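**Re: [holent-list] Bottle deposit and the new return center on Ellent Road**

On January 6, 2020, a list member wrote:

> Does anyone know if the return center takes aluminum bottles, or only cans? The sign by the door just says "cans, glass, plastic." I have a garage full of stuff from the December party and I'd like to make one trip.
>
> Also, is the limit per person or per car?

They take them. I brought a mixed load over last week and the aluminum bottles went in the same bin as the cans. You get the same deposit back on both.

The limit is 300 containers per person per day. It used to be 100 at the old place on Kordestani Street, and a lot of people still think that's the rule. If two of you go in one car, you each get your own limit, but you have to stand in line separately.

A few other things I learned there. Leave the labels on, as they need to read the code. Don't crush anything. Caps can stay on as long as the bottle is empty. I had 136 containers and they turned down four of them, all bottles from out of state with no deposit mark.

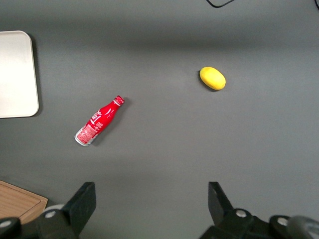

*Red aluminum bottle with the cap still on.*

The machines inside are slow and two were down when I went. The counter on the left is faster if you have more than 40 – they count by hand and give you a paper slip. You cash the slip at the Trirkoneo market next door, at the service desk, not at the registers. The slip is good for that day only, so don't put it in your coat and forget it like I did.

Parking is tight before noon. The lot behind the market is bigger and there is a ramp up to the side door, which helps if you have a cart.

I don't know about wine bottles. The woman at the counter said they don't take them now and might later in the year. If anyone has heard more on that, please post it to the list, since I have two boxes of them in the basement.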